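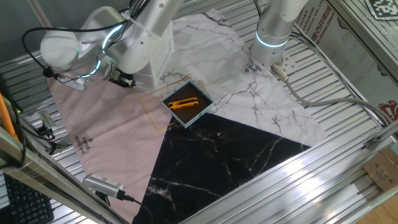 *Square tray and small orange tool on the three-part mat.*

**Surface and tray notes, October**

The Jaltelport bench is now covered by a patchwork in pale pink, white marble pattern and black marble pattern. The pink part carries the words "SIMPLE BEAUTIFUL". A thin orange rectangle is printed near the center and serves as the position reference for the tray.

The tray has a light blue rim and a dark brown interior. Small hand tools remain easy to find against the brown, orange ones in particular. Placement rules for the Cason tool set are as follows:

- One tool per tray.
- Tray angle is free. Tray position is checked against the orange outline before each session.
- Mats are wiped with a dry cloth every 20 placements and pressed flat by hand.

The log stood at 777 placements on Tuesday, with 3 entries marked "tray moved." All 3 were recorded on the marble-patterned areas. The Flikuron sheet has a new column for this; please fill it in even when the value is zero.
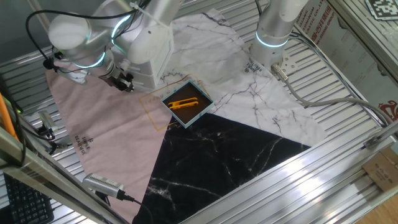
Kong writes that the outline is too thin to use as a reference under evening lighting, and asks for corner marks in a heavier line. The request has been added to the next mat order. Until the new print arrives, the existing outline remains the reference.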